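Gripper week, part 2! Last time I said I'd put the Prurketti fingers up against the Uledgate ones on a proper job, so the job is taking things in and out of a desktop PC lying on its side. (Thread, get a tea.)

1/ Same arm, same controller, same speed. I only swap the gripper and reload the settings. Swapping takes me almost 8 minutes, most of it spent hunting for the right hex key.

2/ Uledgate first. Lovely grip force, really smooth, but the fingers are chunky and a PC case is a tight place to work. 100 tries at pinching a memory stick, and I stopped trusting it well before the end.

3/ Prurketti next, another 100. Narrower tips, so it gets down between things far more happily. Bit of flex when you push, though, and you do need to push with memory!

4/ Cameras: I've gone off the overhead-only setup. With the Mabuza on the wrist I can see what the fingertips are up to, and I've knocked the exposure down 5 steps so shiny metal doesn't blow out. Still want a side view as well.

5/ Controller is the Florkis, running the old firmware. The new one has a nicer jog screen but it drifted on me in September and I'm still cross.

6/ Arm over the PC, from the bench: 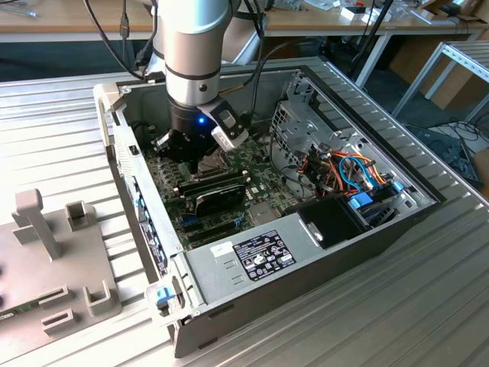
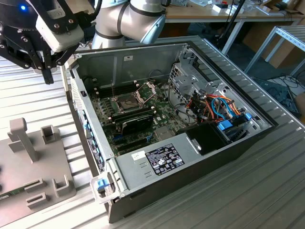

Ribbed table and grey fixture in both. I love that fixture, I'd marry it.

WHAT I'M TRYING NEXT

7/ Rubber pads on the Prurketti tips, then the memory test again. After that, cables, which I'm dreading (floppy things, never where you left them).

8/ If you've run either gripper on small connectors, tell me your force settings please! Mine are basically guesses at this point.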